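Lab night notes, bowl and bin week

Typing this fast before the bus. Promised the group I'd keep the blog going this term and I've skipped two weeks already so, sorry, here goes.

Quick catch up if you only read the competition posts. I'm in the student manipulation project, team name Sokidari (long story, it was a typo on the signup form and it stuck). We do demos by hand with the grippers, train a policy on them, then the arm has to do the same chores in front of judges in April. We don't get to pick the chores. The list came out and ours are all soft stuff. Cloth, bags, fluffy things. Great.

Target is 164 good demos per task. Not 164 tries, 164 that pass the checker. Those are very different numbers when it's nine at night and your wrist hurts.

So, fluffy blue thing and bowl. Sounds like the easy one on the list. It isn't. The fur bends any way it likes and the pads come together on a few strands and you think you've got it and you have got basically nothing. My first batch was bad. I was pinching at the top like I would with my fingers. Kauko watched for a while and said go lower, go slower, and stop yanking. He says stop yanking a lot. It's going to be on the team shirt.

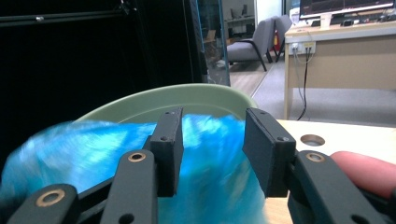 The other thing is speed. I always rush. When I get bored I move faster and the wrist camera gets smeary and then Tuulikki (she runs the checker) throws the whole demo out. She tossed 10 of mine in one sitting and was very nice about it, which made it worse. Her rule now is that if you wouldn't carry a full cup of coffee that fast, don't move the gripper that fast. Ok. Fine. I'm trying.

Stuff I wrote on my hand and am copying here so I can wash it:

open all the way before you go in, half open is no good
keep fingers OFF the linkage, I keep resting one there
come in at the same hight every time for the first part, vary it later
pause at the start and the end, the trimming script needs it
say "bad" out loud if it was bad, don't hope

That last one is hard for me. You do a long demo and it's nearly right and you really want it to count. But the policy copies everything. We trained a first version on our sloppy early set and the arm did this weird little double grab before every pick. Took us an evening to work out where it got that from. It got it from me. I do a double grab. I do it with tv remotes too, my roommate checked.

Ok so the names, someone asked in the comments. Zarker is our training code, Griffiths is the arm. It was called that when we inherited it from last year's team and no one knows who Griffiths is. If you're out there Griffiths, hi, your elbow joint squeaks.

Next task up is bags. Liner in a waste bin, blue, kind of see through. For the full task the rim has to be covered all the way round. Two hands for this one, so two grippers, and you feel like a crab. I thought I'd be ok because I do it at home every week but at home I have ten fingers and here I've got four and none of them can feel anything.
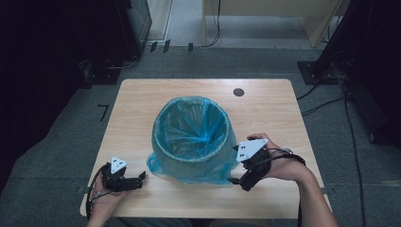
What gets me is the folds. Too much plastic and it's all down at the bottom of the bin and you can't tell which layer you're going to catch. Grab two layers and the far side pulls up. Grab one and it slides out of the pads. We talked about putting something on the pads for grip. Kauko wants to try a sheet of Skinex, a rubbery stuff his cousin uses for bike handles, and I said sure, but then do all the old demos still count? Different pads, different look in the wrist camera. Tuulikki says don't touch anything till after the first training run. She's right and I hate it.

Also the tracking. Markers on top of the grippers have to stay where the camera can see them, and when you reach over the bin with one hand you cover up the other one. I lost a bunch that way before I noticed. Best thing I found is keep elbows out wide and work from the sides of the bin, not across the top. Looks silly. Works better. And watch the cables! Mine caught on the corner of the table mid demo and I said a word that I hope we don't record audio for.

Do we record audio? Need to ask.

Budget stuff, for the people who care. We had 400 for the term and most of that is gone on spare pads and one replacement cable (not my fault) (a bit my fault). Bin liners are cheap thankfully. If anyone on another team has old grippers they don't need, pls write to me, we'll trade. We have a lot of fluffy things.

Plan for next time is 5 practice runs each before we hit record, no arguing, then swap so one person does the demos and the other one calls out good or bad. I'm first on bags. Kauko is first on fluff, he's smug about it. Then we retrain overnight and see if Griffiths still does my double grab. If it does I'm redoing that whole first set myself, I already said I would, it's in the chat so I can't get out of it.

Bus is here. Will post the training curves when I have them, and the video if it's not too embarassing.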